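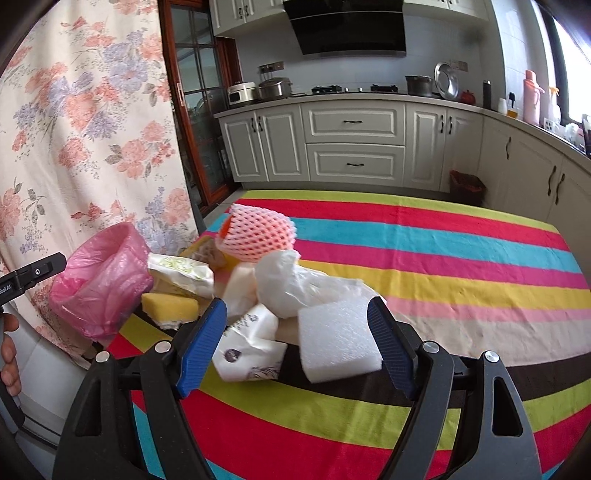

Teaching by Hand: Notes for the Speaker
Session text to accompany the slides. Revised 05/04/2024.

Opening

Good morning, and thank you for the invitation to speak. The subject of this talk is how a person shows a robot what to do. The task I will use throughout is one that everyone in the room has done at home: clearing light waste off a table and putting it in the bin.

I will cover two ways of giving a demonstration. In the first, an operator sits at a station and drives the robot arms by remote control. In the second, the operator holds the grippers directly and does the job in an ordinary home, with no arms present at all. Our group has used both. Most of my time will go to the second, and I will say where the first is still the better choice.

(Pause. Ask how many in the audience have operated a remote station. Adjust the next section to suit.)

Remote control

Our remote station at Trarora was in use until December. An operator needed 6 training sessions before the demonstrations were good enough to keep. The main difficulty was touch. Picking up a sheet of thin plastic with a machine several feet away is slow work, and operators tended to press too hard or to close the fingers on nothing. They also became tired, and tired operators hesitate. A robot that learns from hesitation will hesitate too.

The strength of the method is that every motion recorded is one the robot is able to make. The joints have already made it. Please keep this point in mind, as it returns under questions of reach.

Hand-held demonstration

With hand-held grippers the operator feels the object through the handle. The fingers open and close as the robot's fingers will, and the view is taken from the tool itself, so the learner sees the work from close to where its own camera will be. The operator walks up to the table and begins.

Table waste is a useful subject because the pieces differ so much. A foam block keeps its shape when gripped. A plastic bag does not, and it may hang below the fingers after it is lifted. Crumpled paper can be taken from almost any side. A foam fruit net gives way under the pads and springs back. One way of closing the fingers will not serve for all of these, and we ask operators to vary the grasp as they would with their own hands.

Operators receive a short set of instructions:

Approach from above where the pile allows it.
Lift one piece at a time.
Carry the piece over the rim before opening the fingers.
Open fully, and wait a moment before moving away.
If a piece is dropped, pick it up again and continue. Do not stop the recording.

The last instruction surprises people. We keep dropped pieces in the set on purpose – a robot that has never seen a recovery has no means of making one.

(Next slide. Allow time for the audience to look.)

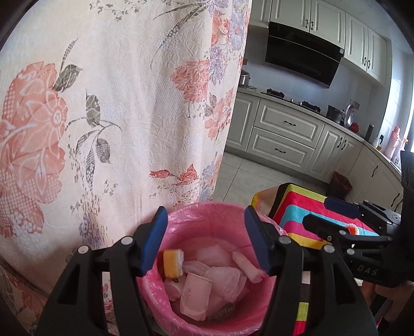

Ornow Manipulation Learning Group, Department of Applied Robotics

The release deserves more attention than it usually gets. By the later part of a session the bin holds a sponge, a paper cup, tissues and a crumpled bag, and the next piece has to go on top of them. The height at which the fingers open therefore changes from one piece to the next. We first treated the bin as a fixed target, and the early model, Eder, pushed its fingers into the pile. The current model, Dallix, was given demonstrations that begin with the bin at different levels.

The liner matters as well. A bag folded over a rim can catch a finger pad on the way out. Operators are asked to rise straight up after opening and to turn only when clear of the rim.

Size of the set

The present collection holds 600 demonstrations from 17 homes. Each home was used with its own table, its own bin and whatever else was on the counters. We did not ask residents to tidy up. Curtains, patterned cloths and bright windows all make the visual problem harder, and a robot working in homes will meet every one of them.

Of the 17 homes, seven were held back for testing. I would ask the audience to judge our results on those alone.

Limits

A person can twist the wrist and lean across a table in ways the robot arm cannot copy. Some hand-held demonstrations must be discarded for this reason, and here remote control has a clear advantage. We now check each recording against the reach of the arm on the day it is made, while the operator is still available to repeat it.

Two-handed work is also less settled than I would like. Operators differ in how they share the table between left and right, and we have not yet fixed a rule.

(If time is short, omit the paragraph above and go directly to questions. The reach diagrams are in the backup slides.)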